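3. Method

The study looks at how older tenants in Ornby moved between rented homes after the Goltus estate was refurbished. Tenancy records from 2000 onwards were requested from Jillus Housing and sorted by household size and number of bedrooms. Records with no move-out month were left out of the main table and kept in a separate file.

A move was treated as a downsize only if the new home had fewer bedrooms than the old one.

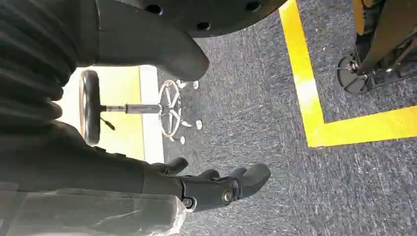
Moves into care homes were excluded, as the bedroom count has no clear meaning there. Moves within the same block were kept.

3.1 Interviews

Interviews were held with 20 tenants in May. Each followed the same list of eight questions, covering rent, storage, stairs, distance to shops and contact with neighbours. Answers were coded twice using the Declercq scheme, with a gap between the two rounds.

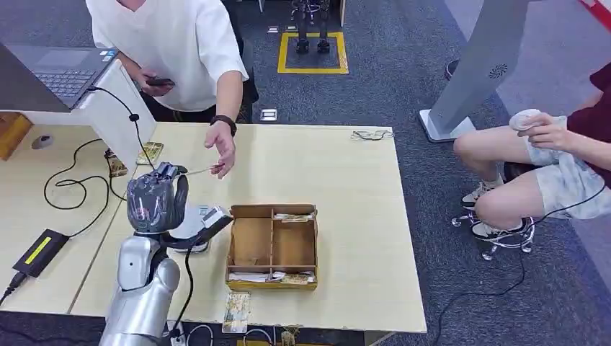
Figure 2. Hand reaching across the table towards the robotic hand.

4. Results

Of the tenants interviewed, six had moved to a smaller home. Most of these gave heating costs as the main reason. Those who had stayed put spoke more often about removal costs and the lack of a spare room for visitors — a point the records could not show.

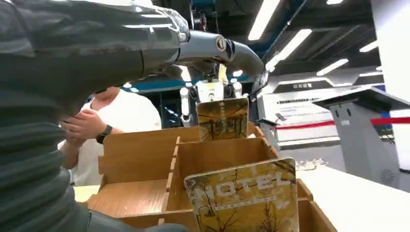
Service charges were a further obstacle. In the newer blocks the charge is billed apart from the rent, and several tenants had compared rents without it. The records list both sums, but under different headings, and these had to be matched by hand.

4.1 Limits

The sample is small and drawn from one landlord. Owner-occupiers were not covered, so the results should not be applied to the whole of Ornby.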